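Subject: Re: [handheld-grippers] Numach hand kit – worth it for cloth work?
Date: 2021-01-04

On the list, a member at Stedley wrote:

> We have a quote in from Prakuro for the Numach hand kit and I have to
> say yes or no to it this month. We would use it almost entirely for
> soft goods: dish towels, napkins, pillowcases, small bags. Right now
> we do our demonstrations by driving the arm with a joystick, and it
> is slow and everybody hates it.
>
> Things I would like to know from anyone who has had one for more than
> an afternoon:
>
> - Do the jaws hold thin cloth or does it slide out?
> - How bad are the cables?
> - Is the wrist strap comfortable for a full session?
> - Does Prakuro answer mail?
>
> I looked at the Mazza too, but their smallest package is more than we
> can spend. Any experience with either one is welcome.

We have had the Numach kit since the start of December, so I can answer most of this. We bought it from Prakuro at the normal price and have no arrangement with them. I had the Mazza on a short loan before that and will say a little about it at the end.

First, the jaws. They hold thin cloth well if you take a decent pinch of it. If you only catch a single layer by the hem, it will slide, and it slides more with anything that has a smooth finish. Our people got into the habit of going in from above and gathering a small fold before closing. After a day or two they stopped thinking about it. Cotton and cotton blends gave us no trouble at all. Satin was poor. I would not buy the kit for satin.

The jaws close only as hard as you squeeze. There is no motor in the hand unit, so you feel the cloth a little through the grip, and that helps more than I expected. The downside is that people squeeze much harder than they need to in the first few sessions and then complain that their hands are tired. Tell them early. We lost most of a morning to sore thumbs.

Our test was a plain one. Cloth on the table, pick it up, put it in the top tray of a small cart, take it out again, put it in the bottom tray. We logged 307 attempts over the month and threw out the ones where the operator stopped for some outside reason. Of the ones we kept, 169 were with cloth and the remainder were with small boxes and bottles, which are easier and which I won't go into. 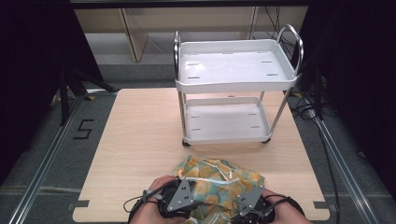
The bottom tray was the harder of the two by a wide margin. You have to bring the cloth in low and from the side, and the upper tray gets in the way of the wrist. Most of our bad attempts came from there. The cloth would get in but a corner would be left hanging over the rim, and we counted that as a miss. You may be more forgiving. If you do shelves or drawers at Stedley, expect the same problem, and leave time for it in your plan.

Light colors on light furniture were also worth a look. We had worried that a pale cloth against a white tray would confuse the tracking. It did not, as far as I can tell from the recordings. The tracking follows the hand unit and does not care about the cloth. What you do later with the video is another matter, and we have not trained anything on the pale cloths yet, so I can't help you there.

Cables. They are the weak part of the kit. The straps keep them against the wrist well enough, but there is always some slack, and the slack finds its way around to the side where you are about to reach. We tried a few ways of dressing them:

Taped along the forearm: good for the tracking, bad for the operator, and it takes too long between people.

Over the shoulder: fine when standing, a nuisance for anyone who sits.

Loose, with a clip at the elbow: the best of the lot. The clip is not in the kit. We used the kind sold for bike tubing.

Prakuro told me a shorter cable can be ordered in place of the standard one. I have not tried it. If your recorder will sit close to the table I would ask for the short one when you order, as swapping it afterward means sending the hand unit back.

Wrist strap. Comfortable for an hour, less so after that. The edge of the strap is stiff and it rubs on the bone at the outside of the wrist. Long sleeves fix it. We now change operators every 10 recordings, and with that schedule I have had no complaints. A full session without a break would be too much in my view, though one of our group says he doesn't notice it.

Setup time. The manual says it can be ready in minutes, and that is true once you have done it several times. The first time took us most of a day, and the trouble was calibration. The printed card that comes with the kit has to lie completely flat. Ours had a slight curl from the box and the calibration failed over and over without telling us why – the program just says "retry". We glued the card to a piece of board and it passed on the first attempt. I reported it and they said the next version of the software will give a better message.

We also marked our table positions on the floor so the furniture goes back to the same place each time. The kit does not ask for this, but it made the recordings much easier to compare, and it costs a roll of tape.

Software. The recorder program is all right. It starts, it stops, it writes files. Two things bothered me:

The file names are based on the start time only, so you need your own notes to know which recording was which task. I keep a paper sheet next to the table.

If the disk fills up it stops recording but the light stays on. We lost 7 recordings that way before I caught it. Check your free space in the morning.

Export worked without trouble for us. I can send the short script I use for renaming the files if you want it, just write to me off list.

Support. Yes, they answer mail. The first reply usually comes the next working day and is written by someone who has used the kit. When we had a loose screw on one of the side plates they sent a replacement set without asking for pictures. Over the holidays it was slower, as you would expect.

Now the Mazza. I had it for too short a time to be fair to it. The hand unit is lighter and the cable exits at the back, and I liked that part a lot. The jaws are narrower, and on cloth I had more slips than with the Numach, though I was new to both at the time. Calibration was simpler. The price is what it is, and you can't buy the hand unit without the rest of the package. If they ever sell it separately I would look at it again.

So for your use, with towels and napkins and pillowcases, I would say yes to the quote, with the short cable if it suits your room. Small bags I am less sure of. Soft ones should behave like cloth, but ones with a zipper or a stiff bottom need a wider opening than the Numach jaws have. Measure the thickest part of your bags before you sign, and ask Prakuro for the exact opening. The number on their product page and the number in the manual are not the same, and I have not had the calipers out to see which one is right.

One more thing on the quote: check whether it includes spare jaw pads. Ours did not. The pads are starting to look worn at the tips after a month, and the replacements are sold in pairs with separate shipping, so it makes sense to get a few pairs on the first order.

If anyone else on the list has run the Numach with satin or with anything stretchy, I'd like to hear what you did about the slipping.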